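Jostia Community Workshop: progress report, July to now
Oct 25, 2018 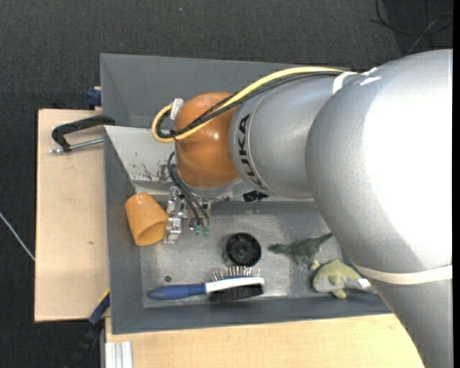 The KUKA arm, with a gray metal bin on the table below it.

Hi Leen,

You asked for something short and readable this time, so I'll skip the big spreadsheet and just tell you how the evening classes are going (very well, mostly!).

Sign-ups first. We had 123 people register for the fall term, and the sewing repair course filled up so fast that Wiebke Diekmann offered to teach a second group. She's still cross with me about the storage shelves, but she's staying through spring and I'm thrilled. Bike repair is full too. Bookbinding is the slow one, with 6 people, and I'd like to keep it going anyway - they're a lovely bunch and two of them have asked about an advanced class.

Money. The part of your grant set aside for fee waivers is being used the way we planned, and I have $554 left in it until the new year. I'd rather spend it than send it back, so please tell me if bus passes count. Three people in the Cuvgate group asked for help getting here, and the late bus isn't cheap.

Now the not so good stuff. The English conversation group lost its room at the Cuvgate library when they changed their closing time, and we missed two sessions while I called everybody I could think of. Pejman Abbasi found us a spot in the church hall and we're back on, same evening, same coffee. The childcare corner still hasn't started. I have one person cleared to run it and the rules say two, so I'm waiting on the paperwork for Tymofii Dovhaniuk. I was too hopeful about that in my last letter, sorry!

Next up is the open house. The 9 teachers will each bring something their students made, and Lionel Baudry is printing the flyers at cost. You're very welcome to come by, and bring your board if they'd like to see it.

The receipts are in the mail. Call me about the bus passes when you get a minute.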